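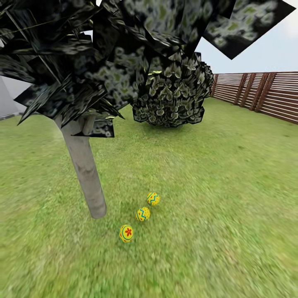

Zuner Teleoperation Group, Nistwood

Progress report, demonstration collection in simulation
September
Prepared by I-seul Yeon

Work in this period covered the yard task of the Flerum set. The operator drives a simulated two-armed robot by remote control and gathers decorated eggs from a lawn into a basket. The funded target is 1,000 accepted demonstrations. At the close of the period 492 were accepted, recorded by 12 operators.

Searching the yard takes up a large share of each episode. Eggs are placed on open grass, and the operator has to turn and walk before either arm is of use. We had first planned to trim the search from the recordings. It is now kept, with a marker at the first reach, so that the two phases can be trained separately or together.

Close work over grass remains the weak point. The lawn texture is soft at short range and gives the operator little help in judging height. Early closing of the gripper was the most common reason for rejecting an episode. 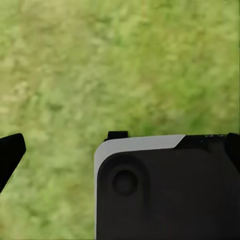 Górecki asked in review whether a contact cue would make the demonstrations less useful, given that the trained policy would not receive one. Our answer is that the cue goes to the operator only and is not written to the observation record. Episodes made with it carry a flag and can be left out.

Placement in the basket is more reliable. Operators are told to keep the idle arm raised and clear of the rim until the working hand has withdrawn. 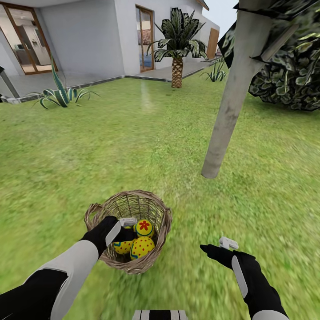

The same rule applies to resets. An episode that ends with either hand inside the basket is returned to the operator and does not count toward the total. Two changes to the control mapping were made on this basis: wrist rotation was slowed near the rim, and the walking command is now locked during a reach.

Start positions were also widened. Some episodes now begin facing the house, with the operator obliged to turn before the search can start.
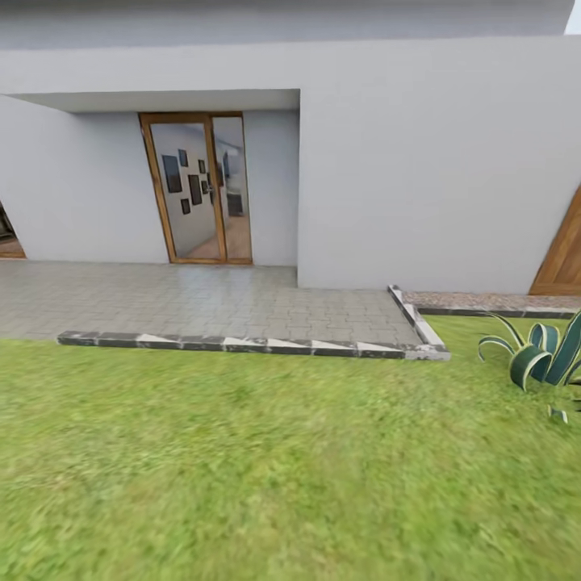

Flerum's written comment was that varied starts should have been in the plan from the first month, and that the earlier episodes ought to be reported separately. We agree, and the next report will split the figures. Remaining work is collection to target and a first training run on the accepted set. No change to the budget is requested.

Contact: Zuner Teleoperation Group, Nistwood | © Zuner | Back to top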